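Unit 8: Roles, Permissions and Access Handover for Organization Accounts

Reading before class: the Plerkum account policy, sections on ownership and shared credentials. Bring your completed role table from Unit 7.

8.1 Scope

This unit covers who can do what on a social media account that belongs to an organization. It does not cover content planning or paid promotion. The terms follow the course scheduling tool, Hilora. Other tools use different labels for the same functions, so learn the function first and the label second.

8.2 Terms

Owner: the account that created the workspace or received it by transfer. One per workspace. Can delete the workspace.

Manager: can add and remove users, connect channels and change billing. Cannot delete the workspace.

Editor: can draft, schedule and publish. Cannot change users.

Contributor: can draft only. Every draft goes to an approval queue.

Analyst: read access to reports. No access to drafts or the inbox.

Channel: one connected profile or page on one network.

Token: the stored permission that lets the tool post to a channel. A token belongs to the person who connected the channel, even when the channel belongs to the organization. Most lost-access cases in this course come back to this point.

8.3 Least access

Give each person the lowest role that covers the work they do now. Raise the role when the work changes and lower it again when the work ends. A writer who publishes once a month can remain a Contributor if a second person approves the queue.

Two people should hold the Manager role at all times. With one, a lost phone can lock the organization out of user settings. With five or six, changes are hard to trace.

Shared logins are not acceptable for any exercise in this course. The activity log records accounts — it cannot separate two people who use the same one.

8.4 Case: Lirkisberg

Lirkisberg is a regional supplier with 43 product pages and a single public profile on each of two networks. Its main profile had 1,754 followers when the case was written. The posting team was small, and the user list had not been reviewed after the first year.

The review found the following:

One former contractor still had Editor access.
The main channel had been connected with a personal account.
Approval was switched off for all Contributors, so drafts were published on schedule without a second reader.
The recovery address pointed to a mailbox that was no longer checked.

None of these had caused a visible problem. The contractor had not logged in, and the token was still valid. The token would have failed as soon as the personal account changed its password, and scheduled posts would then have stopped with only an error notice in the tool.

The product album on the main profile raised a separate question. Images had been uploaded by several users, and the log was the only record of who had added which file. When the contractor's account was removed, the uploads stayed in place and the uploader field changed to "former user." Export the log before removing anyone if that field matters to you.
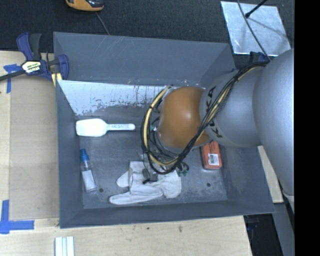
8.5 Handover procedure

1. Export the user list and the activity log. Save both with the month in the file name, for example users-november.

2. Confirm the new Manager has accepted the invitation and turned on two-step login. A pending invitation does not count.

3. Have the new Manager reconnect every channel. This replaces the old token.

4. Publish one test post per channel, or schedule one if the channel is public and busy. Check that it appears under the new connection.

5. Change the recovery address and phone number.

6. Lower the departing user to Analyst for the overlap period, then remove the account.

Steps 3 and 6 are often done in the wrong order. Removing the user first cancels the token, and anything in the queue at that time fails. Failed posts in Hilora are not retried — they must be rescheduled by hand.

8.6 Exercise

Work in pairs in the practice workspace, Fu. One partner starts as Manager and the other as Contributor. Complete the handover in 8.5 and exchange roles. Submit the exported log and a role table with one line per user: name, role before, role after, reason for change.

Marks are deducted for any user left with a higher role than the table supports. Reset the workspace when finished; the next group uses the same one.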